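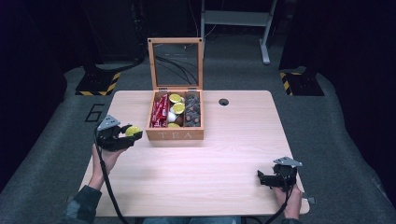

Geese at Lotudmont Park — your questions

We get the same questions at the visitor desk all day so they are written down now. Put together by Chanida Ongart, parks office. Will be added to when there's time.

Why are there so many geese this year?

Mild winter, short grass, a pond. That's most of it. The spring count was 157 adult birds on the main pond and the lawn by the boathouse. Last year's was a lot lower. Goslings not included, they move too much.

Are they dangerous?

Mostly no. They hiss, they run at you, they stop. April to June is the bad stretch, when they're on nests. Don't turn your back and run. Walk off sideways, keep small kids on the far side of you. If one does connect you'll have a bruise.

My child was chased near the playground. Who do I tell?

The desk by the Kernthorpe Road gate, open until 4:30 pm. Ask for the incident form. One page. We need the spot and the time more than anything, that's how we decide where the temporary fence goes.

Can I feed them?

No. Not bread, not corn, not lettuce, not "just the ducks." The fine is $50 and yes the rangers have started writing them. There are signs at both gates and on the boathouse.

What about the feed machine that used to be by the dock?

Removed in March. Not coming back. If you have leftover tokens the desk will swap them for a parking voucher.

Is the droppings problem a health risk?

Wash hands, leave shoes at the door. The county tested the pond water and the swimming area stayed open, but the shallow end by the reeds is closed to wading untill further notice. Dogs should stay out of it too.

How often are the paths cleaned?

Main loop every morning before 8. Boathouse terrace 2 times a day through October. The Tander footbridge is harder, the sweeper doesn't fit, so that one is done by hand and gets missed when we're short of people. Sorry about that.

Are you going to kill them?

No cull is planned. The plan approved in the winter has egg oiling, longer grass along the bank, and a dog team that walks the lawn early. Egg oiling is done under permit by Chantharasri Wildlife, a contractor, and only on nests they have logged. Please don't touch nests yourself, it is against federal law and also they will get you.

What's egg oiling?

Corn oil on the shell, early on. The egg doesn't develop and the goose keeps sitting, so she doesn't lay again right away.

I saw a dog going after the geese. Should I report it?

If it's a black and white collie with a handler in an orange vest, that's Jirayu Duangkaew and his dog, they're meant to be there. Any other dog off leash, yes, call the desk.

Didn't people sign a petition?

Two of them. One against the dog team, one asking for more of it. The first had 1,768 names when Mehrangiz Zarei handed it in. Both are on file and you can read them at the office. The council hasn't set a date to hear them yet.

I found an injured goose. What now?

Stay back, don't throw a jacket over it. Call the desk, or after hours the number on the gate sign. Fishing line is the usual cause — so if you fish here, take your line home please. There's a tube for it at the dock but it fills up.

Will the lawn be open for the fall concert?

Should be. Wanpen Wannasri in events is moving the stage up the hill, away from the bank. Bring a blanket you don't mind washing. Chairs are probaly the better idea.

Related pages
Fishing rules and line recycling
Off-leash hours and dog areas
Pond water test results
Tander footbridge repairs: dates and detour
Report a problem in the park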